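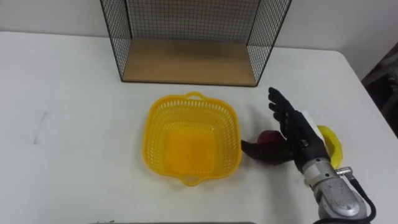 Figure 3. The Clarden put-away task at the Tornon bench: yellow basket, wire-mesh shelf unit, dark red fruit and banana, with the right hand beside the basket.

4.2 Putting the fruit away

Of all the chores we tried, the one we were fondest of at the start, and the one that taught us the most, was the humble business of putting fruit in a basket and the basket on a shelf. Anyone who has come home with groceries has done it while thinking of something else entirely, and that is exactly why we wanted it in the Clarden set. Benchmarks tend to favor chores that look hard (folding a fitted sheet, say), and we have a soft spot for the ones that look easy and keep a robot busy all afternoon.

The chore has two halves. In the first, the robot picks up each piece of fruit from the table and places it in the basket. In the second, it takes the basket by a handle and sets it on the floor of the shelf unit. We scored the halves separately, and a trial counted as a full success only if the basket ended up on the shelf with all of the fruit still in it. Fruit that rolled off the table ended the trial. A dropped piece that stayed on the table could be picked up again, as a person would do, and we did not take points away for this.

Figure 3 shows the layout. The basket sits in front of the shelf, its two looped handles pointing toward and away from the wall, and the fruit lies to the right. We kept to this general arrangement through all the trials but let the exact positions drift from one to the next, since real kitchens are never set out with a ruler. Operators were asked only to put things down "the way you would at home," and they took us at our word.

Over the whole study we ran 1302 trials of this chore, of which 731 were full successes. That is a little better than half, and we have gone back and forth a good deal over how to feel about it. A year ago we would have been delighted. On the other hand, a helper who spoiled the job nearly every other time would not be asked to help for long, and we would rather say so plainly than hide behind an average.

The failures were not spread evenly. Round fruit gave us far more trouble than the banana, and most of that trouble came in the last inch or so before the grasp closed. When the thumb arrives slightly ahead of the fingers it nudges the fruit, the fruit rolls, and the hand closes on the place where the fruit used to be. The rim of the basket makes matters worse when the fruit lies right beside it, leaving the thumb very little room to come around. A person solves this by rolling the fruit away from the rim with a fingertip first - a small, thoughtless kindness to oneself that our policy did not pick up from its demonstrations until we added 80 new ones in May, each showing that motion on purpose.

The second half of the chore was more forgiving than we had feared. The handles are small, but they stay where they are, and once the hand had hold of one the basket usually reached the shelf. What went wrong there was mostly tilt. A basket lifted by one handle wants to swing, and a basket with fruit in it swings more. Rhodri Parri suggested slowing the lift for its first 4 seconds, and this helped enough that we kept it for every later run.

So, can the machine put the fruit away yet? Sometimes, at a patient pace, on a tidy table. We would not leave it alone with a bowl of ripe peaches. Section 4.3 takes up the same question for the Starkusgate chores, where the objects are heavier and the shelves are higher.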